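The Table Is Finally A Table Again

Posted by Veronica Ardeleanu, 5/7/23

So I cleared off the big wooden table. All of it! If you've been reading for a while you know this table has been my mail sorter, my sewing station, my "I'll deal with it later" shelf and (for most of last winter) the place where a 4,000 piece puzzle of a harbor lived under a bedsheet. I finished nearly a third of it. It's back in its box now and I'm at peace with that.

I bought the table when we moved to Whitcombe, from a couple who were downsizing and wanted it gone by dinnertime. It weighs a ton. My brother still brings up carrying it up the porch steps every single Thanksgiving.

What came off it

Paper, mostly. Seed catalogs, the warranty for a dishwasher we don't own anymore, five birthday cards I bought and never mailed. I sorted everything on the floor into keep, shred and whose is this, and the last pile was the biggest by a mile. There was also a bag of buttons I'd been hunting for since the green cardigan lost one, so that was a good moment.

The pens I tested one at a time on the back of an envelope, which took forever, and I threw out more than I kept. I do feel a little guilty about the markers.

Cleaning the wood

I started with a barely damp cloth and a drop of dish soap, then a second cloth with plain water, then a dry towel right behind it. Go with the grain. I had one candle wax blob that I chilled with a bag of frozen peas and lifted off with an old library card — very satisfying, highly recommend. The white ring from somebody's cocoa mug is a different story. I tried mayonnaise overnight like my aunt swears by, and the ring got fainter, I think? My husband says it looks exactly the same.

After that came a thin coat of paste wax, a cup of coffee on the back steps while it hazed over, and a lot of buffing. My shoulder was sore for two days. I'd rather buff a table than vacuum the stairs, though, and I like the way the wood feels under your hand afterward.

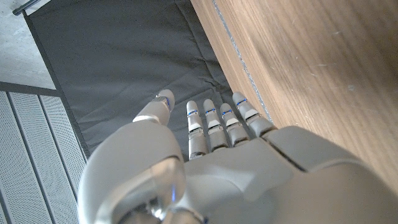 Keeping it that way

New house rule: mail goes in the basket by the door and it does not travel. Coats have hooks. I bought a stack of cork coasters and put them where people really sit down, and I'm going to do the legs in June when I can drag the whole thing out to the porch and not worry about drips.

The sewing machine still needs a home. I'm thinking the closet under the stairs, if I can get the Christmas boxes to scoot over, so that's next weekend spoken for. And if you've got a cocoa ring trick that doesn't involve sandwich ingredients, please leave it in the comments!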